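Home > Support > Manuals > Kollora 40 > Section 4

4. Changing the filter and cleaning the tank

Read this section before you open the Kollora 40 dehumidifier for the first time. The filter should be changed every 503 running hours, or sooner if the filter light comes on. The tank needs a rinse once a week in normal use.

4.1 Before you start

1. Press the power button and wait for the fan to stop.
2. Unplug the unit at the wall.
3. Leave it to stand for five minutes so that water left on the coils can drain into the tank.
4. Put an old towel under the front edge.

CAUTION: Do not tip the unit to speed up draining. Water may reach the fan motor.

4.2 Taking out the old filter

1. Stand behind the unit and press the two clips at the top of the rear grille.
2. Lower the grille towards you. It is held at the bottom by two tabs and will lift off once it is halfway down.
3. Hold the filter by its card edge and slide it straight up.
4. Check the foam seal in the filter slot. If it is torn, order part 392 before running the unit again.

Note: A used filter sheds fine dust when it is knocked. Do not shake it out indoors, and do not wash it. The card edge goes soft in water and the filter will no longer sit square in the slot.

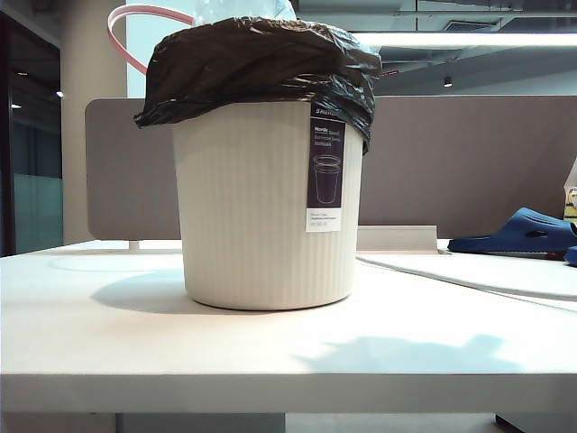
Used filters go in with general household waste. They are made of card, glass fibre and glue, which cannot be pulled apart at home, so they are not accepted with paper or card. Bring the bin to the unit and lower the filter in gently. A lined bin is best, with the edge of the bag folded down over the rim so that the liner can be gathered up over the filter and tied without pressing on it. Wash your hands afterwards.

4.3 Fitting the new filter

1. Take the new filter out of its wrapper.
2. Find the arrow on the card edge. It must point towards the front of the unit.
3. Slide the filter down until it stops. Do not force it.
4. Hook the grille on to the bottom tabs and push the top until both clips click.
5. Plug in, switch on, and hold the RESET button until the filter light goes out.

Note: If the light comes back on within a minute, the filter is not fully down. Repeat steps 3 to 5.

4.4 Rinsing the tank

1. Pull the tank out with both hands. When full it is heavy.
2. Empty it and rinse with warm water and a drop of washing-up liquid.
3. Wipe the float and check that it moves freely.
4. Dry the outside and push the tank back until the FULL light goes out.

CAUTION: Never use water above 39 °C. The float hinge may bend.

Do not use bleach or scented oils in the tank. Damage caused by these is not covered by the guarantee.

For storage over the summer, see Section 5.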